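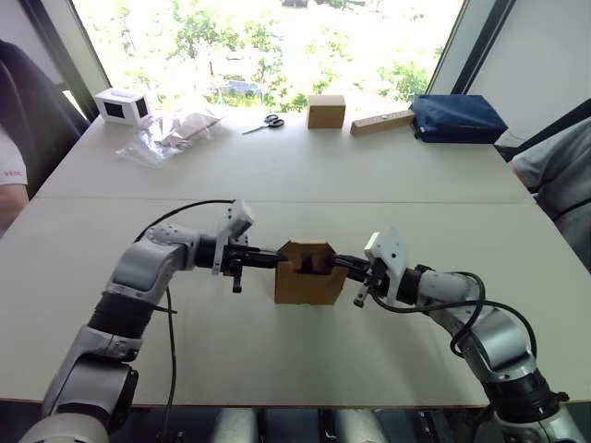 Small open-topped carton in brown corrugated board, plain front.

Tekari small carton, open top
Item 51-2, pack of 14

Single-wall corrugated carton for light parts and bench sorting. Supplied flat - fold and tape the base before filling. Unprinted, so labels can go on any face. Maximum load 2 kg. Store flat in a dry place; do not stack when filled.

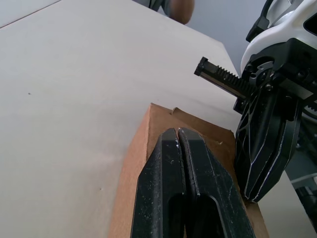 Brown carton on a pale, matt tabletop.

Scuffs and lifted edges are normal with reuse and do not affect the load rating. Replace once the base sags. Outer cases hold 70 cartons - order from Curnley.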